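4. Containers and Trays on the Shared Table

Figure 3. A table with two croissants set out: one in a small stainless steel tray, one in a clear plastic container. A second clear container and the large aluminum baking sheet are empty.

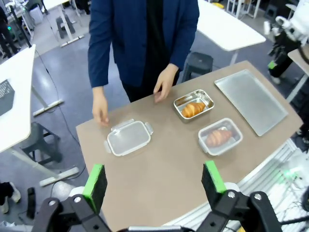
4.1 What people reach for first

We came to this part of the Skallthorpe study expecting the pastry itself to drive most choices. Instead, the vessel did a surprising share of the work, and we were delighted by how early it showed up in the notes. Of the 2,719 placements logged across both sites, 2,416 put a single croissant into a vessel that could have held more. People had room to double up and mostly left it unused. Even at Plaltinport, where the tables are smaller and the lunch break is short, the habit held.

The small steel tray was the favorite by a good margin. Several participants called it "the proper one" and kept it for the croissant they thought looked best. A shallow metal tray lets the pastry be seen from every side, and a croissant can lie diagonally across the base, as in Figure 3. That diagonal turned up over and over. We had not asked for it and had no column for it on the first coding sheet, so the early sessions were coded again from the start once we noticed.

Clear plastic containers were treated differently. Participants talked about them as things for later: for the bus, for a child, for the next morning. In the interviews the word "save" came up with plastic and almost never with steel. We find this lovely, partly for how little the participants themselves made of it. When asked why the second croissant had gone into plastic, one answered, "Well, that one's going home," and seemed puzzled that we wrote it down.

4.2 The empty baking sheet

The large sheet deserves its own few paragraphs. It was on offer in every session, it is the biggest flat surface in the set, and it would take everything else with space to spare. Yet in 422 placements only did anyone put a pastry on it. The rest of the time it was pushed toward the far side or left where it lay.

Two explanations came out of the interviews. The first is that a baking sheet belongs to the oven stage. To someone serving or packing food that is already baked, it feels like going backward, and a few people said exactly that. The second has to do with size. One croissant on a wide sheet looks lost, and participants who tried it often moved the pastry within a few seconds. Mok, our coding scheme, counts such a move as a second placement, so the sheet's true share of final resting spots is lower still.

We did see one happy exception. When sessions were run in March with extra pastries, the sheet became a staging area. Participants spread everything out on it, looked the batch over, and then filled the smaller vessels from there. It was a pleasure to watch the sheet find its job. The number of pastries seems to matter a great deal here, and our main sessions with two croissants could not have shown it.

4.3 Order and spacing

Vessels were rarely lined up square with the table. The slanting row in Figure 3 is close to what many participants made when they were free to arrange the set before starting. Near things were small and far things were large, with enough of a gap to get a hand in. We tested this against the tidy grid suggested in the Viscombe handbook, which asks for equal gaps and edges parallel to the table. After the grid was laid out for them, 15 participants shifted at least one vessel before touching any food, usually the steel tray, and usually toward themselves.

Lids raise a question we have not settled. All sessions reported in this section used the plastic containers without them. A lid would make the container more clearly a thing to carry, and we suspect it would sharpen the split between "now" and "later" described in 4.1. It would also add a step, and an extra step may put people off. Section 6 sets out how we plan to compare the two.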